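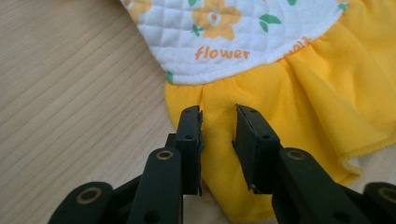 누빔 들어간 애들 옷, 여름옷 세탁 메모

작년에 쓴 글이 너무 길다고 해서 줄여서 다시 올림. 순서 없음. 생각나는 대로.

세탁 전
- 단추, 똑딱이 다 잠그고 뒤집기. 누빔은 겉면 실이 제일 먼저 일어남
- 주머니 확인. 색연필 한 자루 들어가면 그날 빨래 전부 다시 함 (경험담)
- 노란색, 주황색은 첫 세탁 따로. 흰 천이랑 붙어있는 옷이면 찬물에 단독으로. 물 빠지는지 보려면 안쪽 시접에 젖은 흰 수건 꾹 눌러보기. 수건에 색 묻으면 손빨래로 감

얼룩
과일즙은 마르기 전에 찬물. 뜨거운물 절대 안됨. 이미 말랐으면 주방세제 한 방울 + 물 조금, 칫솔로 톡톡. 문지르면 누빔 골 사이로 더 들어간다.
우유, 분유는 미지근한 물에 효소세제 풀어서 30분쯤. 더 오래 담가도 별 차이 못느꼈음.
풀물은 소독용 알코올. 프린트 있는 부분엔 쓰지 말것. 꽃무늬 하나 날려먹은 적 있음..
선크림 자국(목둘레 누런 거) 이게 제일 안 빠짐. 락스 쓰면 오히려 더 누래지는 경우 있으니 주방세제 먼저. 두 번 해도 남으면 그냥 입힌다

세탁기
울코스, 탈수 약하게. 망에 한 벌씩. 망 하나에 세 벌 넣으면 안 넣은 거랑 똑같음. 섬유유연제는 안 씀. 솜이 뭉치는 느낌이라. 식초 반 컵으로 대신하는데 냄새는 마르면서 없어짐.

말리기
누빔은 눕혀서. 건조대 위에 수건 깔고 펴고, 반나절 지나면 뒤집기. 옷걸이에 걸면 물이 밑으로 쏠려서 밑단만 안마름. 솜이 한쪽으로 몰렸으면 덜 말랐을때 손바닥으로 살살 쳐서 펴준다. 다 마르고 나면 늦음.
주름 잡힌 치마는 탈수 끝나자마자 꺼내서 허리 쪽 잡고 세게 두세 번 털기. 이것만 해도 다림질 거의 필요없음.
직사광선은 피하고. 5월 볕도 세다, 한나절에 노란색 확 바램.

다림질
누빔 위는 안 다림. 납작해지면 안 돌아옴. 꼭 해야되면 스팀만 띄워서. 주름은 안쪽에서 다리미 코끝을 허리선 쪽으로 밀어넣기. 위에서 누르면 이상한 접힌자국 생김.

누빔 실 풀렸을 때
당기지 마세요. 바늘로 실 끝을 뒷면으로 빼서 옆 땀에 두 번 감고 매듭. 칸 하나 풀린 거 놔두면 줄줄이 풀림. 실은 폴리 얇은거, 색 없으면 한 톤 밝은색이 덜 티남.

보관
작아진 옷은 꼭 빨아서 넣기. 깨끗해 보여도 내년에 꺼내면 얼룩 올라와있음. 비닐 말고 면 주머니나 종이상자. 상자 겉에 사이즈랑 계절 크게 쓰기. 나는 이걸 안 해서 상자 12개를 다 열어봤다. 무거운 것 밑에, 누빔은 맨 위에.

덧) 란디 산드베리 님이 물어보신 것: 얼룩 비누는 아무거나 쓰셔도 돼요. 저는 동네 마트 제일 싼거 씁니다. 대신 충분히 헹구기, 비누기 남으면 거기만 누래짐.

덧2) 건조기는 다음에. 아직 한 벌밖에 안 돌려봄

2022/09/06 수정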